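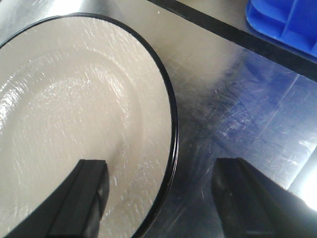
Read this section before you light the Altach smoker for the first time. The first burn cleans the inside of the cook chamber and sets the coating, so no food goes in until it is finished. When you do start cooking, keep two sets of dishes, one for raw meat and one for cooked. A large round plate with a black rim is easy to tell apart from a plain one, so use that type for cooked meat only and wash the two sets separately.

Section 2: Placement and First Burn

2.1 Choosing a location

1. Set the smoker outdoors on level ground that will not burn. Brick, concrete and packed gravel are all suitable.
2. Leave at least 29 inches between the smoker and any wall, fence or railing.
3. Turn the smoker so that the firebox door faces away from the usual wind. Wind blowing straight into the intake makes the heat hard to control.
4. Lock both wheels.

CAUTION: Do not use the smoker in a garage, under a tent or on a covered porch. Burning wood and charcoal give off carbon monoxide.

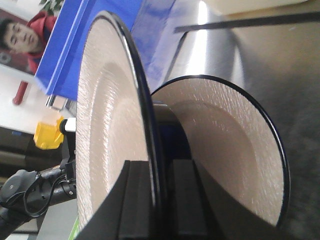

2.2 Installing the grates and grease pan

1. Slide the grease pan in from the front until it stops. The lip goes toward you.
2. Hang the grease bucket on the hook under the drain. Check that the hole in the pan lines up with it.
3. Set the lower grate on the brackets, then the upper grate. Both should sit flat without rocking.
4. Push the temperature probe through the port on the right side. Leave the tip clear of the grates and the chamber wall.

Note: If you bought the Obi side shelf, install it now. The bolts are hard to reach once the firebox is hot, and the shelf instructions are packed with the shelf.
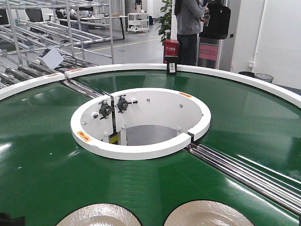
Turntable with green surface, white outer rail and center hub.

2.3 First burn

1. Wipe the grates and the inside of the chamber with a damp cloth. Let them dry.
2. Rub a thin coat of cooking oil on the grates and inner walls. Wipe off any that pools.
3. Open the intake and the chimney damper all the way.
4. Light a small charcoal fire in the firebox. Do not use lighter fluid, as the smell stays in the coating.
5. After roughly 14 minutes, close the firebox door and set the intake to the middle mark.
6. Keep the fire going for 2 hours. Add charcoal in small amounts.

Some white smoke and a smell of paint are normal during this burn and should fade before the end.

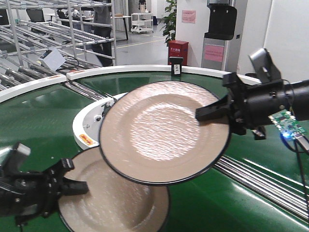 If the smoke is still heavy when the time is up, add another scoop of charcoal and keep going until it thins. Then close the intake and the damper and let the smoker cool with the lid shut.

CAUTION: Never pour water into a hot firebox. The steel can warp, and steam can burn you.

Do not put the cover on until the smoker is cool to the touch. For missing parts, write to Hwa-young Ham at Clevness Outdoor Cooking, Cullholm, and include the serial number from the left rear leg.

Section revised 2018-10-30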